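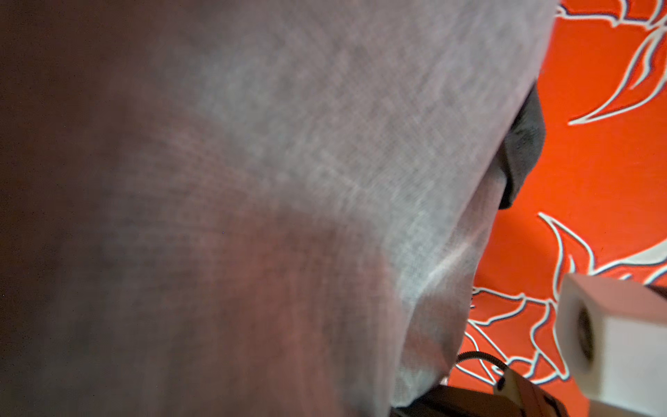

Rezoning notice map for the Cevesska parcels won't draw right in Privov. Public side and staff side both. The proposed-zone overlay is supposed to be a light diagonal hatch you can read street names through. What we get when zoomed out is a dense gray crosshatch over the entire site, same look as the weave in the gray cloth in the photo, fine pale threads going both ways and whatever is under it pretty much gone. Residents can't tell which lots are in the application and which ones only get the mailed notice. Hearing is in August and the phones are already going.

Status: open
Priority: high (was normal, bumped it myself)
Product: Privov public notice portal, map module
Site: Town of Etness, planning and zoning office
Affects: everyone with the link

What we see

Zoomed all the way in, fine. Lot lines, hatch, labels, all there. Zoom out 2 steps and the hatch doubles up. One more step and it's a gray block. Legend still says "proposed residential" with the correct light hatch next to it, so the legend and the map don't match, and people have noticed. One lady printed it and brought it to the counter.

Also the buffer is wrong. Notice radius should be 3000 feet from the site boundary, which is what the resolution says and what the letters say. Map draws it a lot tighter. Might be a separate problem, putting it here becuase it started the same morning.

What I tried

Cleared cache, no change. Different browser, no change. Office laptop on my phone's hotspot, no change, so not our network.

Turned off the floodplain layer. No change.

Turned off the parcel layer that comes in from Weldu. Gray goes away!! Turned it back on, gray comes back. So it's something with the Weldu feed or with how Privov stacks it. Called Weldu, on hold a long time, they say the feed hasn't changed on their end and to talk to you.

Republished the notice page. That made it worse for a bit, the overlay shifted and half the creek trail showed as rezoned. Put it back the way it was. 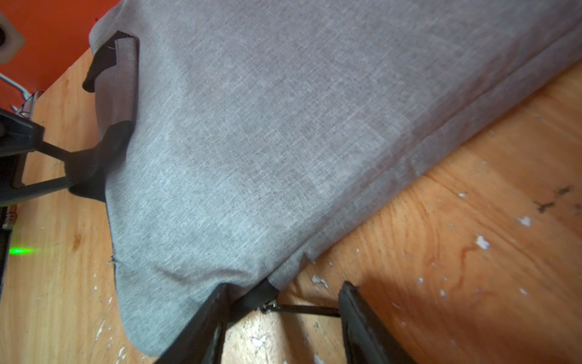 After that I quit republishing and just exported the layer list to compare it with the one from the spring application. Spring list has 8 layers. This one has 9. The extra is a second copy of the proposed-zone overlay, same name, no date on it, sitting directly under the first. I did not add it. The admin log only shows "system" for that entry.

So: two hatches on top of each other, slanting opposite ways, = crosshatch. Makes sense of the gray at least. Doesn't explain why pulling the Weldu layer fixes it, unless the copy is riding along with that feed.

Tried to delete the copy. Error: layer in use by active notice. Tried to hide it. Says hidden, isn't hidden on the public side. Checked from home in the evening too, still there.

First reply from Privov support

They asked for a screen recording and the notice ID, sent both. They asked if anybody had edited the style sheet. No, none of us has rights to it. They asked us to unpublish the notice, delete the copy, then publish again.

Can't do that. Once the notice is unpublished the posting period starts over and the hearing has to move. Applicant has consultants lined up, school gym is reserved. Please don't suggest it again, I get why it's the standard fix but for a legal notice it isn't one. Need it removed from your end with the notice live.

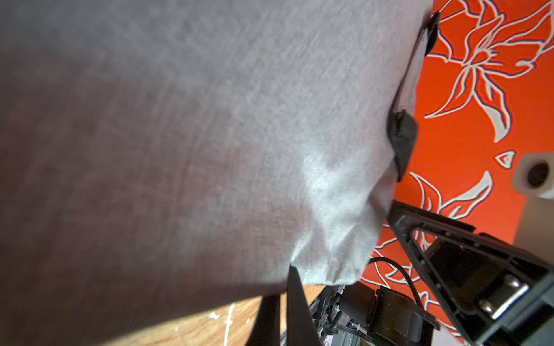
Second reply, and where it stands

Privov confirmed the duplicate. Their words, it "attached to the parcel source during sync." They removed it at 4:40 p.m. with the notice still up. Checked right after: hatch is light again at all zooms, streets readable, posting date unchanged. Good.

Buffer still wrong. I measured with the map tool and the number in the settings box is right but the unit dropdown is grayed out and blank. My guess is it lost the unit in the same sync. Can't set it myself.

Workaround for now: static PDF of the correct map linked at the top of the notice page, paper copies at the counter and the libary. Mailed list was run off the old tool before any of this, so the letters went to the right addresses. Clerk double checked that.

Still need from you

Fix the buffer unit, notice stays live.

Something in writing saying the posting was continuous. Town attorney wants it in the packet.

Turn off auto sync for Cevesska until after the hearing. If that's not possible tell me what time it runs and I'll check the map after each one.

Leaving this open. Call the main planning line, not my extension, I'm out at the site most of the afternoon.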